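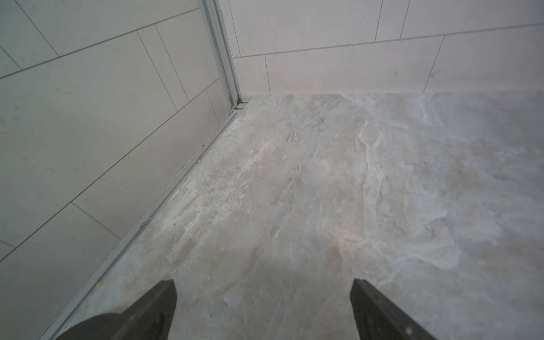 Gripper open over the floor, tiled wall to the left.

Kanness sent me their new safe-handling guide for small arms, version 8, and I've read it twice. I'm still not sold. Rule one says to clear the work area of "foreign objects" before power-up. Fine, but foreign to what? Kekeli Wumbei says anything not in the task plan. Afia Mahama says anything you'd mind getting crushed. They both signed off on the same page!

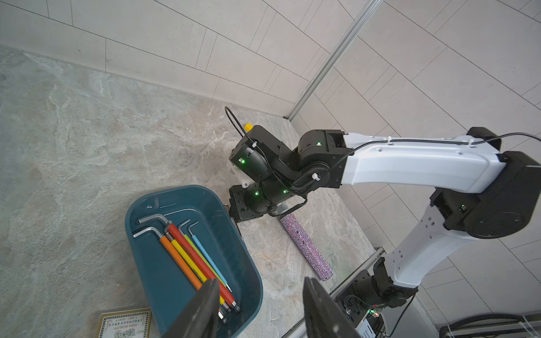 Seven hex keys in a bin is an easy case. The guide wants every loose tool logged before two arms share a surface, and I'd bet most people tick that box from memory. The part on status lights bothers me more. Green means ready, it says, and then never says ready for what. I asked in March and got a link to the same page.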